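Workshop notebook, April 2022
2 min read

Bubble wand rig, Korkiren party set

1. Mixed solution batch 36 to the Ploreck recipe, less glycerin. Film holds on the large hoop but tears on the star wand at the inside corners. Filed the corners round and retested - better.

2. Ran the blower at the low setting for one full party slot. Tank drew down 175 ml. The Manalastas motor stayed quiet enough to talk over. Thiện Phí wants the high setting locked out for indoor bookings. Agreed.

3. Crown kits: the elastic from Waltik is too tight for the under-fives. Lautaro Huenchumán to reorder in the wider width. 587 gems left in the drawer, enough until the January stock check.

4. Costumes are back from the Korkiren booking. White pieces get folded before anything goes in the bins. 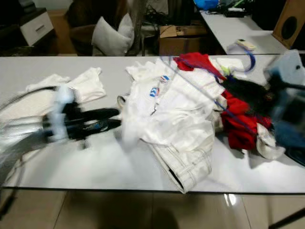
5. Still open: drip tray leaks at the rear seam. Try silicone first, then a new tray. Face paint labels need reprinting - the old ones smear.

Recent entries
Balloon arch base, second version
Piñata cord load test
Fog machine cleaning notes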